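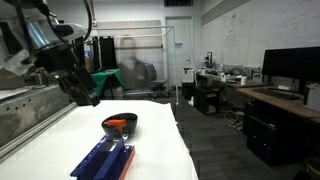
Re: [shop-arms] Gripper drops flat stock on approach

On Friday Bheki Ngcobo wrote:

> Same fault again with the Grumell build. Jaws close, the part
> lifts, then it rotates in the grip before the arm clears the
> table. I have raised the grip force twice. Is anyone running
> the Grajales firmware with the wrist offset set by hand?

Yes, since July. Force was not the problem in my case. Two things to check.

1. Tool offset. The default in the config assumes the stock Gromadico fingers. Mine are shorter, and the controller was placing the grasp point below the real fingertips. I re-measured with a height gauge and changed tool_z from 4000 to 2491 (encoder counts, not microns; the manual is unclear on this). If you have swapped fingers and left the default in, start there.

2. Lift profile. Acceleration on the first segment was set to 1000. A flat block gripped away from its center of mass will swing at that rate. I dropped it to 297 and left the rest of the path alone. Cycle time went up slightly. I can live with it. 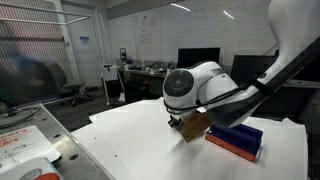 Wood block in the gripper, just off the paper.

If the block still tilts with both changes in, look at where the jaws land along its length. The Surwood script takes the grasp point from the bounding box, so a part lying at an angle gets gripped off center. I overwrite that value by hand for anything longer than the jaw opening.

Bheki, please post your tool block and the first segment of the lift path. The log you attached begins after the grasp and does not include either one.

Also check that the wrist cable has slack at the far end of joint travel. Mine was pulling at one pose and I spent an evening blaming the offset.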